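Inicio | Quiénes somos | Cursos | Tarifas | Contacto

Quiénes somos

Fimeo es una escuela de idiomas pequeña, de barrio, y nos gusta que siga siéndolo. La abrieron Arnulfo Usuga y Ward Vermeulen en un entresuelo con dos aulas y una cafetera prestada, cuando Ward acababa de llegar de Gante y todavía confundía «cocina» con «cochino» (los alumnos de entonces se lo siguen recordando, con mucho cariño). Hoy damos clases de neerlandés, inglés y español para extranjeros, en grupos reducidos, y somos 39 personas entre profesores y alumnos - una familia grande, vaya.

El curso empieza en octubre, aunque se puede entrar en cualquier momento si queda sitio. Antes de apuntarte charlamos contigo 30 minutos, sin examen ni papeles, para saber qué nivel traes y, sobre todo, para qué quieres el idioma.
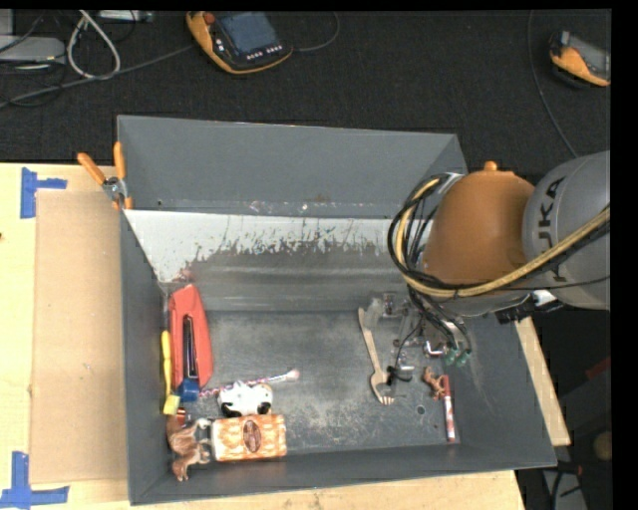
Los libros te los dejamos nosotros y se devuelven en junio. Por las tardes abrimos hasta las nueve, y si pasas a preguntar y nos pillas merendando, siéntate, que siempre hay galletas!

Compartir | 2 comentarios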